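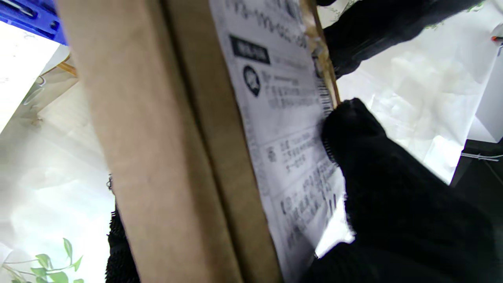

Robots in the parcel room

When you order something, it usually comes in a cardboard box. Before the box gets to your door, lots of people have picked it up and put it down again. In some places, a few of those people are now robots.

This page is about one of those places. It is a parcel depot in Tuvdale, run by a company called Orkinden. On a busy day in December, 3873 parcels went through it. On a quiet day in June it might be 585.

What is the job?

A parcel comes in. Someone has to pick it up, find the label and read where it is going. Then the parcel goes into a crate with others that are travelling the same way. When the crate is full, it goes on a van.

That sounds easy, and for one parcel it is. Now think about doing it all morning. Your arms get tired and your back aches. People who do this work for years can end up with sore wrists and shoulders.

What does the robot do?

The robots at Tuvdale have hands with fingers, and the fingers wear black gloves. Cardboard is smooth and can slide about, and the knitted gloves help the fingers to hold on.
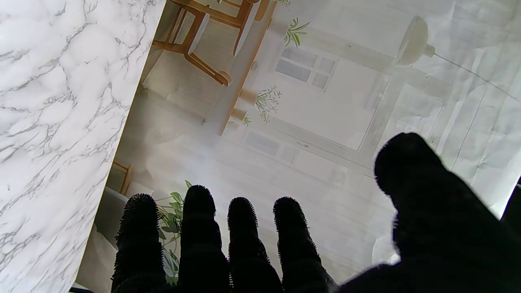

A hand like this is hard to build. Your own hand has 27 bones in it and you have been practising with it since you were a baby. You know how hard to squeeze an egg and how hard to squeeze a tennis ball. A robot has to be taught. If it squeezes a box too hard, the box gets crushed. If it doesn't squeeze hard enough, the box falls on the floor.

The robot also has small cameras near its hands, so it can look closely at what it is holding. Tape, creases and shiny patches can all confuse it. So can a label that has been stuck on crooked.

Things the robots find difficult:

Boxes that are squashed or torn.

Labels with very small printing, or with more than one barcode. 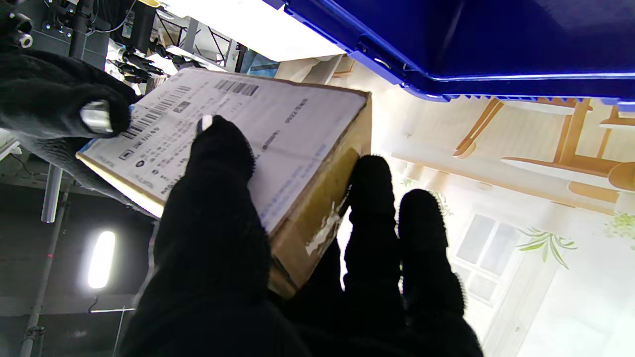 Soft parcels, such as a jumper in a plastic bag.

Anything that is leaking.

When a robot gets stuck, it stops and a yellow lamp comes on. A person walks over and sorts it out.

Who works there now?

There are 39 people at the depot. Before the robots came, nearly all of them lifted parcels. Some still do, and some have different jobs.

Omolara Amadi used to fill crates. Now she looks after 3 robots. She checks their gloves for holes, changes them when they wear thin, and answers the yellow lamps. She had to go on a course first. "I walk more and lift less," she says. "I do miss chatting across the table. We used to stand next to each other all day."

Ayodele Ezeani still handles parcels by hand. He gets the heavy ones and the odd shapes. He says the robots are slower than he is, but they don't stop for lunch.

Labels matter a lot to both of them. A person can hold a box up to the light or tip it until the writing is clear. The robot needs to do the same kind of thing. On a long, flat box the label may be bright with glare, and one end may be curling up, and then the black bars of the barcode are harder to read. Ayodele presses loose corners down with his thumb as he goes along.
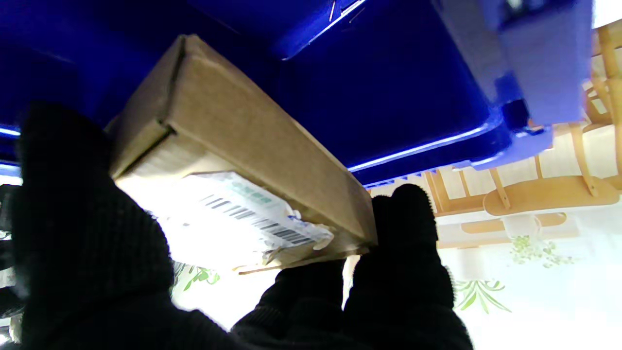 Did anyone lose their job?

This is a fair question, and people at the depot asked it too. Orkinden said that no one would be sent away when the robots arrived, and no one was. But when two people left to do other things, the company did not look for new workers to take their places. So there are fewer jobs there than there used to be. A plain brown box under the edge of a blue crate used to be a job for a pair of human hands every time, and now it can be robot fingers holding it. Some people in the town think that is a good change and some do not.

Catalina Sosa works in the office and plans the shifts. She says new workers now need to learn about the machines as well as the parcels.

Words to know

Automation: using machines to do work that people used to do.

Barcode: a pattern of lines that a machine can read.

Depot: a building where parcels are sorted before they are delivered.

Something to try

Put on a pair of thick gloves. Pick up an empty cereal box, turn it round until you can see the barcode, and put it down without denting it. Now try it with one hand.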